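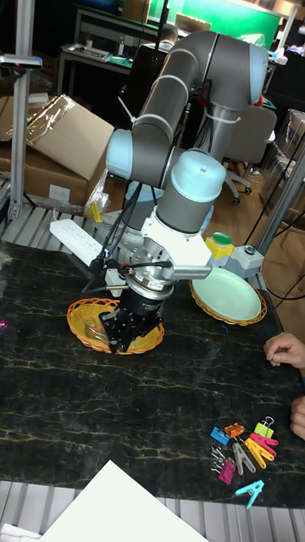
I have been doing social media for other people's businesses for long enough that I can predict the first meeting word for word. Somebody wants to go viral. Somebody's nephew has looked into it. By the second coffee we have a content calendar with a color for every mood, and I am the person who has to fill it. If I were filling one today I would get a week out of a round orange basket on black marble, which has good contrast and no opinions about the font. Clients tend to have opinions about the font.

The one I want to talk about is Polow, which sells bed linen and had 2,798 followers when I took over the account. I know the number because Renato Medina, who owns the place, said it to me the way people say their blood pressure. He wanted a bigger one by August. I asked what would happen in August. He said it would be August.

So I did what I do. I read the comments, all of them, going back to the beginning. It's the part of the job I can't bill for with a straight face, and I'd still do it before anything else. Most of what people wrote under the nice slow videos of sheets was a question about whether the fitted ones go over a thick mattress. It had been asked over and over and answered with a heart emoji.

We answered it. Properly, with a tape measure, in one very dull post that Rūta Eglītis wrote in her lunch break and that I changed two words of. It went out on 4th July, when the received wisdom says you should post a flag or keep quiet. It got 85 saves, which for bed linen is a riot. The expensive video from the week before, the one with the linen billowing in a field, got 11.

Renato was pleased for an afternoon and then asked if we could do the field again, but with a horse.

I don't blame him. A field is nice to look at in a meeting. I had the same conversation years ago at Benard, my last agency job, where Maarja Kuusk and I once spent most of a month on a brand film for a company that made shelf brackets. There was a voiceover. It used the word "journey." Then the client's own customer service person put up a photo of the packing slip with the screw sizes circled, and that was the post people passed around. Maarja printed it and taped it over her desk. I left not long afterward, though I'd like it noted that the shelf brackets were only part of the reason.

Anyway, Polow. The follower count has gone past 2,000 and kept going, you'll have spotted, given that it started past it - but Renato had a slide made with 2,000 as the target before he checked, and the slide stays. We hit it on day one. I have never had a happier client.

Next up is a post on pillowcase sizes. I'm told there may be a horse.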